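Rutora support – Etau passes from Lunde lose lock shortly after acquisition
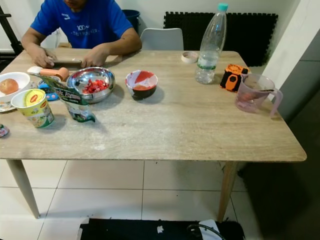

Opened by: Idun Halvorsen, Lunde ground station
Opened: 18 June 2020
Product: Rutora scheduler and tracking client
Severity: Major, workaround in place
Status: Resolved, fix pending in July release

Original report

We receive telemetry from Etau on a shared UHF antenna at Lunde. Until the end of last month a typical pass gave a continuous run of good frames from just above the horizon mask until just before loss of signal. We now get a short burst at the start, then nothing but CRC failures, then sometimes another short burst near the end. On high passes the middle section is lost completely.

The spacecraft is healthy. Karneck operate the second station for the mission and their recordings of the same orbits are clean, so I do not believe this is a transmitter fault or a power problem on board.

Setup: Rutora tracking client on the station PC, azimuth-elevation rotator on the serial port, receiver controlled by Rutora over the network. Elevation mask is 10 degrees. Doppler correction is applied by Rutora in steps of 100 Hz. Nothing was changed on the hardware side before the problem began. Other satellites in our schedule are unaffected.

Already tried: restarted the client, restarted the PC, re-homed the rotator, swapped the receiver for the spare. No difference with any of these.

Support reply 1

Thank you for the report. The pattern you describe (loss worst on high passes, edges better than the middle) usually means a timing error. The rate of change of Doppler is greatest at closest approach, so a prediction that is early or late does most damage there.

Please check the following and send the results:

Station clock offset against your NTP server, taken during a pass if possible.
Time zone setting on the PC. It should be UTC.
Time of acquisition predicted by Rutora for the next Etau pass, and the time at which you first see the carrier on the waterfall.
The tracking log for one failed pass, at debug level.

Idun Halvorsen, reply

Clock offset was 3 ms during the pass. Time zone is UTC and has been since the PC was installed.

Predicted acquisition was 09:41:12. The carrier appeared on the waterfall at 09:40:49, so the satellite is running ahead of the prediction by 23 seconds. I repeated this on the following orbit and got 24 seconds.

Debug log attached. Two things I noticed in it. The rotator is following the commanded angles without error, so it is going exactly where it is told. At the middle of the pass the receiver was being tuned above the true frequency by several kilohertz, well outside what the demodulator can pull in.

I also let the receiver run with Doppler correction switched off and recorded the full bandwidth. Correcting that recording afterwards by hand gives good frames for most of the pass, with some fading at the top that I put down to antenna pointing. The RF chain is therefore fine.

Support reply 2

Agreed, the RF chain can be ruled out. An offset of that size with a correct clock points to old orbital elements. A satellite at that altitude drifts ahead of its prediction as drag lowers the orbit, and the error grows quickly with the age of the element set.

Please open the object page for Etau in Rutora and read off the epoch of the elements in use. Please also confirm that the nightly element update is running.

Idun Halvorsen, reply

The nightly update runs and reports success every night. The update log ends with "import complete, 0 errors" each time. The file on disk is fresh – I opened it in a text editor and the entry for Etau has an epoch from yesterday.

The object page is a different matter. It shows an epoch from the last week of May. So the file is current and the database is not, at least for this one satellite. Two others we track, picked at random, show yesterday's epoch in both places.

I deleted the Etau object and ran the import again. It did not come back at all. I then restored it from the backup so we would at least have something for the evening passes.

Support reply 3

That is very useful. Please tell us:

How many lines there are in the element file.
At which line the Etau entry begins.
Whether you have added any sources to the element update recently.

Idun Halvorsen, reply

The file has 2,130 lines, three per object (name plus two element lines). Etau begins at line 2,071.

Yes to the last question. We added a second source in the last week of May to pick up some newly launched objects. Rutora merges it in front of the existing list, which pushed everything else down. I had not connected the two because the update kept reporting success.

I went through the objects at the end of the file. The last one to have been updated ends on line 2,046. Everything after that line still has its old elements, or is missing if it was never in the database to begin with. Etau happens to be the only one of those that we track.

Support reply 4

Reproduced here with a generated file of the same length. The importer reads the merged file into a fixed buffer and stops when the buffer is full. The last complete entry that fits ends on line 2,046. The remainder is dropped without a warning, and since each entry that was read is valid, the error count is correctly zero. Existing objects beyond that point keep whatever elements they had.

The limit was introduced with the merge feature. Stations using a single source import through a different routine and are not affected, however long the file is.

Workaround, until the fix is released:

1. Stop the scheduler. Do not do this during a pass.
2. In Settings, Element sources, set the new source to "filtered" and enter the catalogue numbers you need from it.
3. Apply the same filter to the original source if the merged file is still too long.
4. Run the import by hand.
5. Open the object page for each tracked satellite and check the epoch.
6. Rebuild the pass schedule. Passes already in the queue keep the old predictions until this is done.
7. Start the scheduler.

Step 6 is easily missed. The import does not rebuild the schedule when it is run by hand.

Idun Halvorsen, reply

Done. With both sources filtered the merged file is 90 lines. Etau now shows the current epoch and the schedule has been rebuilt.

First pass after the change: predicted and observed acquisition agree to within a second. Frames were continuous from the mask to the far horizon, apart from a short gap in the north-west where we always lose signal behind the ridge. Second pass the same. I have sent the decoded files to Karneck and they match theirs for the overlap.

Two requests if this is going into a release. First, the import should report how many entries were in the file as well as how many were read. Second, I would like a warning on the pass page when the elements for a low orbit are more than a few days old. The epoch is only shown on the object page at present, and there is no reason to look there when the update log says all is well.

Support reply 5

Both requests have been added to the change record. The fix itself removes the fixed buffer and reads the merged file entry by entry. It is under test now and planned for the July release.

The entry count will go in with the fix. The age warning needs a change to the pass page and a setting for the threshold, as stations tracking higher orbits would otherwise see it constantly. It may follow in a later version.

Please leave the filters in place until you have upgraded. They can stay on afterwards if you prefer the shorter object list.

Idun Halvorsen, reply

Understood. Filters stay on. I have also put a small script on the station PC that compares the epochs in the file with those in the database each morning and sends mail if they differ. Happy to share it with other stations using merged sources.

Please close the ticket when the release is out.

Support note

Root cause recorded as silent truncation in merged element import. Affected: all stations with two or more element sources and a merged file longer than 2,046 lines. Script received from Lunde and attached to this ticket. Status set to resolved, to be closed on release.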